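To: Vatutside neighborhood list
Date: July 7, 2023
Subject: Re: Nuva library plan - what changed after May

I said I would write up the drawings from the open session, so these are my notes. The earlier message is quoted first for those who joined the list since then.

> The revised plans for the Nuva library are on display at the Brositz
> building through the end of the week. Has anyone compared them with the
> set we were shown in May? The entrance looks to have moved to the
> parking lot side and I can't find the reading court at all. I'm also
> told the brick is gone. If somebody with more patience for drawings
> than I have could take a look, I'd be grateful.

The entrance has moved. In the May scheme you came in from Panyasiri Street, under a deep canopy, and the desk was straight ahead. In the new plan the main doors face the parking lot and the Panyasiri Street side has one exit door with an alarm on it. The bus stop stays where it is, so anyone arriving by bus will walk the full length of the north wall to get in. That wall is 180 feet long and has five windows, all of them above head height.

The reading court is still there, but it is now labeled "light well" and you can't walk into it. It has shrunk from a square with a tree in it to a strip 16 feet wide. The upper floor looks down into it through fixed glass. I asked whether the tree could be kept if the strip were planted, and the answer was that the soil depth isn't there, because the basement archive now runs underneath.

The brick is gone on three sides. The Panyasiri Street front keeps it up to the second floor. Everything else is a fiber cement panel in a warm gray. There was a sample on the table and it looked fine to me close up, though a sample the size of a dinner plate doesn't tell you much about a long wall.

The public computer room is the one part that has grown. It goes from the back corner to the middle of the ground floor, with a repair bench behind the help desk.
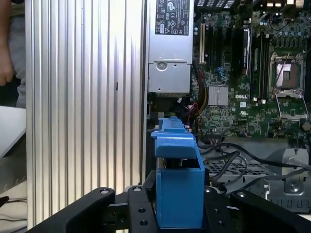

Structure and roof

The sawtooth roof has been replaced with a flat one. The north-facing skylights over the main room are reduced to a single long one above the stairs. The architects say the daylight figures still meet the target, and they may, but the section drawing shows the children's area sitting well away from both the skylight and the light well. I would want to see that checked before the plan is approved.

The columns are closer together than before. This saves money on the floor beams and I don't have a strong view on it, except that two of them land in the meeting room. If you sit behind one you won't see the front. Moving the partition toward the corridor would fix most of it.

Shelving is given as 907 linear yards on the new set. The May set gave no number, so I can't say if that is more or less. By the look of the plan it is less on the ground floor and more upstairs.

Access

The ramp on the Panyasiri Street side has been removed along with the entrance. The new doors are level with the lot, so no ramp is needed there. The elevator is in a better place than before, next to the stairs, and the restrooms are on both floors - they were only on the upper floor in May.
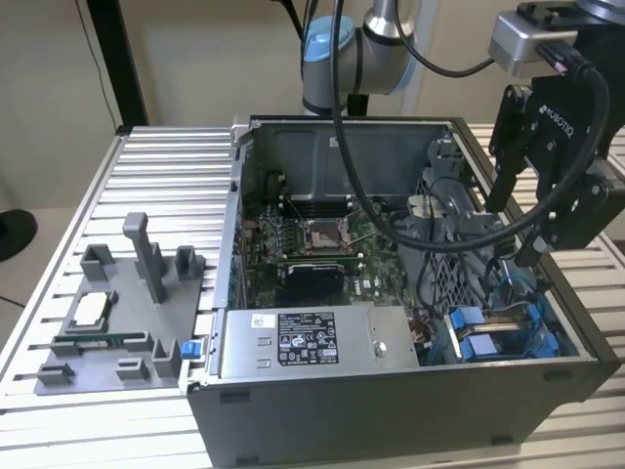 Open computer case with the motherboard and power supply in view.

Comments can be left in writing at the Brositz building or sent by mail. They asked that each comment give the sheet number it refers to. The entrance is on the ground floor plan, the roof is on the long section, and the panels are on the elevations.

I plan to write about the entrance and the children's area and leave the rest alone. If anyone has a scan of the May ground floor plan, please send it to the list. My copy is missing the east end.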